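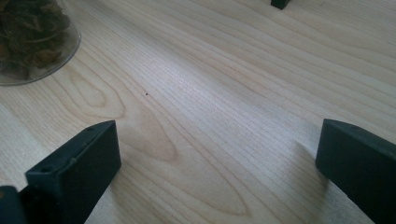 Buying Handheld Grippers and Spare Parts: Frequently Asked Questions

These answers are for labs and small teams planning an order with Tristeo. If you already have a quote, the terms on the quote come first.

What comes in a basic kit?

One handheld gripper with a pair of fingers fitted, the camera mount, a charging cable and a hex key. The camera is a separate line on the quote, as many buyers already have one they want to use. Check the mount list before you order. Embridge mounts fit our current body but not the older one.

How much should we budget for a first setup?

Plan on $3,000 for one complete station: gripper, camera, storage and a basic set of spares. That figure does not include a table, lighting, or the time of the person doing the recording. Shipping and sales tax are added at checkout.

Do we need to buy a special table?

No. Any steady table at a comfortable height will do. A glossy finish throws back highlights under a strong lamp, so try your lights on the table you have before paying for a new one. A plain cloth or mat is a cheap fix if the glare bothers you.

Should we buy objects for the tasks?

Start with what is in the kitchen or the supply closet. Glass jars, dried tea or herbs, cups and small boxes cover a lot of early tasks. We suggest setting aside $300 for objects over the first few months, mostly to replace things that get broken or used up. Clear glass is worth including from the start if your project will need it later.

How often do fingers need to be replaced?

It depends on the work. Light worn patches along the edges are normal and do not affect the grip. Replace a finger when it has a crack, when it wobbles at the mount, or when the two tips no longer meet. Fingers are sold in pairs and we don't split them.

How many spare pairs should we order?

Order 2 pairs per gripper. Sites that run more than one shift usually order again before the end of the first quarter, and combining orders saves on shipping.

Can we print our own fingers?

Yes. The drawings are on the downloads page. Printed fingers are fine for trials, but the warranty does not cover damage to the body caused by them.

Is it cheaper to lease?

For a short project, often yes. Leases are handled by Wynne, and the monthly price includes repairs but not fingers. For anything longer than a year, ask for both prices and compare. Leased units can be bought out at the end of the term.

What is the lead time?

Allow 30 days from purchase order to delivery. Orders placed in October tend to run longer - many schools and labs buy at that time. Spare fingers ship separately and usually arrive first.

Will this equipment work with Firkov software?

Recordings can be exported in a format Firkov reads. You will need your own license, and we can't quote it for you.

Can we return a kit?

Unused kits can be returned within 30 days of delivery. Opened packs of fingers can't be returned unless they are faulty. Ask for a return number first and write it on the outside of the box.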